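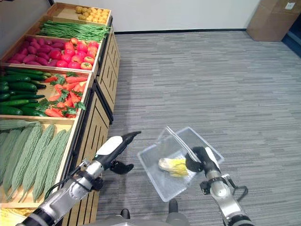
The Dumasico Stepped Produce Stand is a timber and black metal display unit for greengrocers, farm shops, training rooms and anyone else who has to make vegetables look as though they want to be bought. It is built as a run of shallow bins going down like stairs, so the stock at the back gets seen over the stock at the front. Potatoes go up top, where ours live, with green beans on the next tier down and the sweet potatoes sharing a bin with the tomatoes below that. The bitter melons are down low on the diagonal, because somebody here once laid them straight and we all agreed it looked like a filing system. Black metal trim separates the tiers and runs along the outer corners, which is the part trolleys hit.

All the produce shown is artificial. We sell that too, and get to it further down.

THE STAND

Each bin has a plain light wooden lip along the front, low enough for a customer to reach over and high enough to discourage tomatoes from leaving. Long stock can hang over a little. Beans always do, and we have stopped fighting them.

Below the bins, the faces are slatted light wood with vertical dark grooves, framed in thin black metal. The grooves hide scuffs well. They also collect dust, and a dry paintbrush gets it out faster than any cloth you'll be tempted to use.

Panels lift off from the front with the hex key supplied. Behind them is open storage for cartons, spare bags and the sign you made for mangoes last summer and can't bring yourself to throw out.

Timber is finished with a clear satin coat. Wipe it down with warm water and a drop of dishwashing liquid. Please don't hose it. People have hosed it.

SPECIFICATIONS

Model: Dumasico Stepped Produce Stand, straight run
Finish: light timber, black metal trim
Bins: shallow, with removable dividers
Dividers: friction fit, no tools
Feet: adjustable, for floors that were level once
Assembly: 2 people, both reasonably patient
Lead time: 3 weeks to metro addresses, longer to regional ones
Warranty: covers frame and joints, excludes forklifts

Matching corner pieces are made to order. Send us a sketch of the wall with the power points and any downpipes marked, because the downpipe is always exactly where the corner piece was going.

MUKEX ARTIFICIAL PRODUCE

The Mukex Mixed Vegetable Set is $181 and fills a modest display without any help from a farmer. The selection includes potatoes, green beans, purplish-red sweet potatoes, tomatoes, cucumbers, bitter melons, and carrots with leafy tops to scatter among them. We've sent out over 1,000 of these sets, mostly to display homes, cooking schools and shops that want a full-looking bin at four in the afternoon.

A few notes from experience:

The tomatoes are the most convincing of the lot. They have lighter patches near the top, like tomatoes that have had a normal life. Put them at hand height and someone will squeeze one.

Carrot tops arrive squashed. Hold them over a steaming kettle for a moment and fluff them up with your fingers. They'll look fresh enough to have opinions.

Cucumbers stack best on their sides in overlapping rows. Standing them on end has been tried.

Keep the set out of direct sun. Greens fade first and go a shade we can only call hospital.

If you're using artificial stock underneath real stock to bulk out a bin, use a liner between the two and tell your staff. All of them, including the casual who only does school holidays. We have taken that phone call.

ACCESSORIES

Griser bin liners: black mesh, cut to size with kitchen scissors. Machine washable on cold.

Griser ticket rail: clips to the front lip and takes standard price tickets. It holds firmly. It does not hold a basket of lemons, whatever your display manager says.

Lozano base shelf: an extra shallow bin that sits in front of the lowest tier. Good for bagged onions, or for the one crate of something you were talked into at the markets.

Lozano touch-up kit: satin coat, brush and a small square of sandpaper. Test it inside a panel first.

DELIVERY AND ASSEMBLY

The stand ships flat in cartons, with the bins nested inside each other. Open the carton marked with a green sticker before the others, as it has the instructions in it. The instructions were rewritten in December by Nektarios Liapis from our workshop, after he assembled a stand using the old ones and came back rather quiet. The new version has proper drawings.

Start from the top tier and work down the steps. Leave the corner trim until last — it looks like it should go on earlier, and if you let it, you'll be taking it off again.

Delivery is to the kerb or loading dock. Drivers are not able to carry cartons upstairs, though several have been offered biscuits.

Prices for the stand depend on the length of the run, so ask for a quote with your wall measurement in millimetres. Spare dividers, feet and hex keys are kept on the shelf and can be added to any order.

Page updated April 21, 2026.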